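I bought the Clomstead felt organiser in December, mostly out of irritation. The bottom of my work bag had turned into a nest of cables, and the zipped pouch I'd been using had finally lost its slider. The Clomstead is a roll: one large sheet of charcoal felt, stiffer flaps sewn along one side, and a tie to hold the lot together. Forty pounds. For felt.

**What they say it does**

The listing makes three claims I could check. It says the cloth is "lint-resistant", that the flaps "hold their shape for life", and that it "replaces every pouch you own". It also says it was tested over 3,000 folds, without saying who did the folding or what it looked like afterwards. I wrote to ask and got a discount code for a second one.

**Out of the packet**

It smelled strongly of wool shop for the first week. I don't mind that, but Malathi Pisharody, who shares my desk, did, and it spent four nights on the windowsill. The stitching is good. I pulled at every seam looking for a loose end and found one, at the corner of the last flap, which I burned off with a lighter and haven't thought about since.

Unrolled, it measures 70 cm along the long side. The product photos show it lying on a huge table with acres of room. On a normal desk you have to move your keyboard to open it fully, and on a train you can forget it. I ended up opening it halfway and feeling for things, and that's how I used to find cables in the old bag.

**The flaps**

These are the best part. They're a denser felt than the main sheet and they do stand up by themselves, so a charger slides in behind one without a fight. I've had it long enough to stop being careful with it and they haven't gone floppy yet. "For life" I'll leave to somebody with more patience.

The main sheet is a different matter. It's soft, and it bunches. If you roll it with anything bulky inside you get a fat fold at one end and nothing much at the other, and small items migrate into the crease. I lost a memory card for two days and it was in there the whole time. Wumpini Quansah has the smaller Toltiro roll, in waxed cotton, and it packs flatter and shows less dirt. It also cost him ten pounds less. He has mentioned this.

**Lint**

No. I'm sorry, but no. Dark felt picks up every bit of fluff in the house, and I don't keep a cat. A clothes roller gets most of it off and it's back by the weekend. Brushing works better than the roller if you go with the nap, though you do raise a bit of fuzz each time and I can't believe that's good for it over the years. If you want this thing, look at the paler grey. I haven't tried it, but it can hardly be worse. 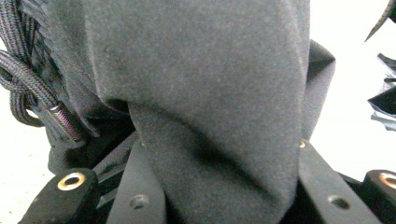 *The charcoal felt with a braided cord beside it. The pale specks show up well against the nap.*

**Cords and metal ends**

Braided cords sit nicely against felt and don't slither about the way they do in nylon. I've no complaint there. Anything with a ridged or threaded end is more annoying, as the ridges catch the fibres when you pull it out in a hurry. Turn it as you pull and it comes free. After a couple of months I can see a roughened patch where the same adaptor goes in every morning.

**Washing**

The label says sponge only. I sponged it. The tea stain went and a tide mark came instead, and that took a second go over the whole panel to even out. It needed a full day to dry flat.

**Would I buy it again?**

At forty pounds, I wouldn't. At half that I'd say fine, it's a decent bit of felt with good flaps and a silly advert. If your cables are mostly thin and you've got a drawer or a big desk to keep it on, you may get on with it better than I have. For a bag that gets thrown about, get the Toltiro, or fix the zip on whatever you've already got.

Mine now lives in the hall cupboard with the extension leads in it, and it does that job well enough.

Good: flaps, stitching, quiet in a bag.
Bad: lint, bulk, price, the tide mark.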